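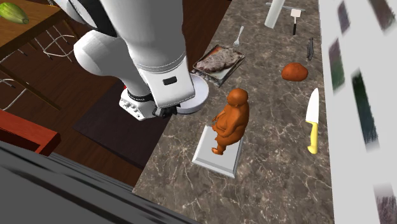 A **countertop** is a raised, flat, horizontal surface built for work in kitchens, bathrooms and workshops. It is normally carried by base cabinets and finished to resist water, heat and wear.

## Materials

Natural stone counters are cut from slabs of granite, marble, soapstone or slate. Marble is a metamorphic rock made mostly of calcite or dolomite. Its veins come from mineral impurities such as clay and iron oxides. Calcite reacts with weak acids — lemon juice and vinegar among them — and leaves dull marks known as etching. Granite is harder and does not etch in the same way.

## Fabrication

Slabs are sawn from quarried blocks, polished on one face and cut to a template. Seams are filled with tinted epoxy or polyester resin. The Notari yard, founded by Mansa Dramani, stocks 82 slab patterns and cuts roughly 3,000 counters a year.

## Maintenance

Porous stone is treated with a penetrating sealer. Etched areas can be honed again with fine abrasives.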